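Can a robot do the washing-up yet? Stistov lets its machine practise on a computer first

November 21, 2023

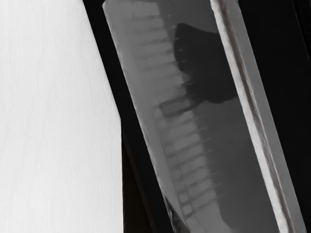

Very close to the gripper in the simulator, with a large white surface to the left.

I went along to the Stistov open morning hoping to be handed a cup of tea by a robot, and I'm sorry to report that I made my own. It was still a good couple of hours, though, and I came away knowing a lot more about why the dishes in my sink are still my problem!

The firm has a machine called Mosik, which is meant for kitchens and small shops. You'd ask it to put plates away, wipe a worktop, straighten a shelf, that sort of thing. For now most of its working life goes on inside a simulator, where it can drop as much crockery as it likes and the only cost is the electricity. Over the autumn it had 2,205 goes at picking something up and putting it where it belonged, and it managed 973 of them without help. Less than half, then. My teenage son does about the same (he's read this and says it's fair).

Consolacion Ocampo runs the testing, and she was very patient with me. I asked her what the hard bit was and expected to hear about arms and motors, but she went straight to seeing. "When the fingers get right up close to a thing, the view is mostly fingers," she told me. "You and I would just feel for the edge of the plate. Mosik is still learning to do that."

Soft things are worse. Tea towels are a misery, apparently, and so are carrier bags, and I felt rather pleased that the ironing pile beats everyone. Stiff boxes on a tidy shelf go much better, so the shop version is further on than the kitchen one. A corner shop on Skov Road has had a real Mosik in on trial for two weeks this month, filling gaps on the lower shelves after closing. The owner likes it but says it's slow, and he still does the crisps himself.

How slow? I timed it putting one mug in a cupboard during the live demonstration and it took 65 seconds, with a long think in front of the cupboard door. I was willing it on by the end, we all were, and there was a proper cheer when the mug went in.

Stistov wouldn't give me a price or a date for a home version. There's another open morning planned at the Nitimetti building in the spring, and Consolacion says they'd like to have a go at loading a dishwasher by then, up to a full rack if all goes well. I've put my name down. I'll bring my own mug.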